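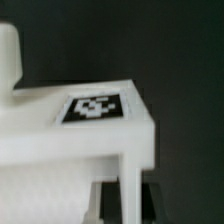

The white plastic fixture at Trasodby, marker and all, from the small camera near the gripper.

9/1/21

I spent a morning last week driving a robot arm by hand, and my shoulder still has opinions about it.

The folks at Trasodby, the little automation shop out past the rail yard, have been opening their doors to people who want to try teaching a robot. You don't write any code. You sit down on a stool, grab a pair of handles, and do the job yourself while the arm copies you. The system saves everything you did, and later on a program chews through all of it and tries to do the job without you. I signed up in August, figured I'd get a quick tour and a cup of coffee, and ended up staying until they needed the stool back!

There are two ways to go about it. In the first one you take hold of the arm itself and walk it through the motion, which feels a bit like teaching a very stiff person to dance. The second is remote control, with the handles on a desk and the view from the wrist camera up on a screen. The control kit is called Vendolier and the software that stores the sessions is called Jasumow (I asked what the name meant and got a shrug). I tried both and liked the remote one a lot better, even though I was much worse at it.

What got me was how little you see. On the screen I had a big white shape, a lot of black, and not much in between. You lose all sense of how far away things are. I kept creeping up on the fixture, thinking I had plenty of room, and then the instructor would say "a little less, please" in a very calm voice. The square marker helps, or at least it helps the computer -- it can work out where it is from that pattern. I mostly used it to remind myself which way was up.

My task was to bring the gripper in toward the fixture with the fingers open, line it up, hold still, and back out again. Sounds like nothing. I'd have said a kid could do it, and then a kid did do it, on the turn right after mine, in less time than it took me to get comfortable on the stool.
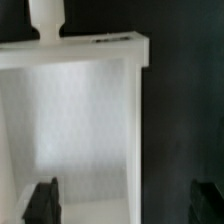 The lining up part is where I burned most of my time. You want to come in straight and slow, and my hands like to come in sideways and fast. The handles pick up everything, too. If you scratch your nose, the robot scratches its nose. I did one whole run while trying not to sneeze, and I'm told that one got thrown out.

They do throw runs out, by the way, but fewer than I expected. I figured they'd only want the perfect ones. The instructor told me they keep plenty of the wobbly ones, as long as the person got there in the end, so the program has a chance to learn how to fix a bad start. I felt a lot better after hearing that. Before my visit they had 1779 runs saved for this one setup, and they were hoping to get past 2000 before the weather turns. Visitors had done 241 of those and the staff had done the rest.

I asked if the robot could do the job alone yet and got a "sort of." It's fine when the fixture is right where it expects it, and not so hot when somebody shifts it over. That's why they keep moving it between turns, which I had taken personally.

A second station is coming this fall, paid for in part by Zou, the parts supplier across the road. They put in $600 and a workbench, and I hear the workbench was the harder thing to get through the door. The new station will be set up for two-handed jobs, with one arm for each of your own. I can barely pat my head and rub my stomach, so I'm not promising anything, but I put my name on the list anyway.

If you'd like a turn, sessions are free and run all through the month. Sign up at the front desk or call ahead, and eat something first, because the mornings run long. Closed shoes only, and they'll ask you to leave your bag in the hall. Kids are welcome with a grown-up -- just don't go right before one if you care about your pride.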